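Can a Machine Tidy the Living Room Yet? Household and Shop-Floor Chores Compared

Student project report, final version
Authors: Desta Asfaw, Mercedes Mamani, Efraín Apaza
Advisor: Katherine Cuadros
Submitted 12/25/22

1. Question

The project asked whether current machines can take over small manual chores in a home or a shop. We limited the work to chores that involve picking up an object and putting it somewhere else. Vacuuming and mowing were left out. Those jobs are done by machines that move over a surface and do not have to hold anything, and products for them have been on sale for years.

We chose five chores: putting toys in a box, folding hand towels, clearing cups from a table, restocking a shelf with boxed goods, and sorting returned items by type. The first three stand for the home. The last two stand for the shop floor and were planned with Wálter Marulanda, who runs the stockroom at Hiltwood, a housewares store. He let us watch the work for most of February and answered questions when the delivery door was closed.

2. Method

Each chore was broken into steps: find the object, reach it, close on it, lift, carry, release, check. For each step we wrote down what the person doing it seemed to use (sight, touch, prior knowledge of the object) and what a two-finger gripper would have to use in its place. A two-finger gripper was the reference because it is the most common hand in the work we read, and because it can also be held and operated by a person. Holding the tool by hand takes the arm, the motor control and the planning out of the problem. If a person cannot do the chore with two stiff fingers, a robot with the same fingers will not do it either.

The reverse does not hold. A person with a gripper still has a person's eyes and judgment, so a success with the hand-held tool only shows that the fingers are good enough. We come back to this in section 5.

3. Household chores

3.1 Toys into a box

We expected this to be the easiest of the five, and for the hand it was. Soft toys forgive a bad grasp. The fingers can close off center, or on an ear or a sleeve, and the toy deforms until the pads have enough contact. Nothing breaks if it is let go too high. An open box is also a generous target, and no particular order or orientation is required inside it.
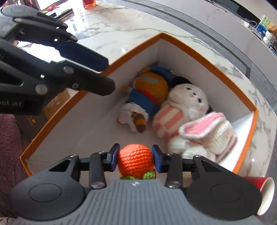
The difficulty is in the seeing and deciding. Crocheted and plush toys have no fixed outline. A rabbit with its ears folded forward does not look like the same rabbit with its ears back, and two toys that overlap may be read as one. A system that depends on stored shapes will do poorly here. A system that only looks for "something graspable" does better, but it will also pick up a blanket, or a paper cup, and put that in the toy box. Whether this counts as tidying depends on the household.

Small round toys are a separate case. With the pads level on both sides of a yarn ball the hold is good. With one pad lower than the other the ball tends to roll in the grip, and a stiff ball would pop out where a yarn one stays put.

Taking toys out of a box is harder than putting them in. The walls limit the angle of approach, and the linkages behind the fingers are wider than the fingers are. Toys pushed up against a corner have to be dragged away from it first. We would have missed this if we had planned only for the tidy direction.

3.2 Hand towels

Folding was the worst result of the project. One gripper can lift a towel but cannot open it out. Two can, provided that both corners are found, and finding the second corner is the step that fails. People run a hand along the hem until they feel the end of it. The gripper pads have no feeling, so the corner must be seen, and it is often under another layer.

3.3 Cups

Empty paper cups can be lifted by the rim, with one finger inside. The force has to be low, as the wall buckles easily. Standing cups are simple. A cup on its side is not, because it rolls away when the first finger touches it. The fix that worked for us was to approach along the axis of the cup. Cups with liquid left in them were not attempted over the carpet.

4. Shop-floor chores

4.1 Restocking

Boxed goods are stiff, flat-sided and labeled, and the shelf has a fixed place for each. On paper this is the best chore for a machine. The limit is width. Many cartons in the Hiltwood stockroom are wider than a two-finger gripper opens, and staff move those with two flat palms. A suction tool would suit them better - but a suction tool is no use for the soft goods in the next aisle. Mr. Marulanda's comment was that his staff change hands all day without changing hands.

4.2 Returns

Sorting returns combines the problems of the other four. The items are mixed, sometimes out of their packaging, and the decision about where one goes may depend on a receipt. We rated the handling as possible for most stiff items and the decision as not possible without a person present.

5. Discussion

Our answer is split. For toys, standing cups and small cartons, a two-finger hand is adequate today, and what is missing is perception and the ability to notice a mistake. For towels and wide cartons the hand itself is wrong. For returns the rules of the job are not written down anywhere, and no hand would help with that.

Cost was looked at briefly. Efraín set a ceiling of $4,000 for a complete home unit, which was his own guess at what a family might pay once. Our parts list for a single arm with a gripper and a camera came to $2,485, before any computer or a base to move it from room to room. A second arm, which folding needs, goes over the ceiling.

Speed was not measured. All three authors felt slower with the tool than with bare hands, but we have no timings to report, and a comparison should not be drawn from this text.

6. Limits

The chores were done by the authors, who knew the goal and got used to the tool. The rooms were well lit. Only one type of gripper was considered. The store visits covered one stockroom, and Hiltwood sells no fresh food, where the handling rules would be different.

7. Further work

Mercedes plans to repeat the towel chore with a pad that senses contact, to see if the hem can be followed by touch. The toy chore should be run again in the removal direction, starting from a full box with deep walls. The step tables for all five chores are in the appendix, filed with the department copy.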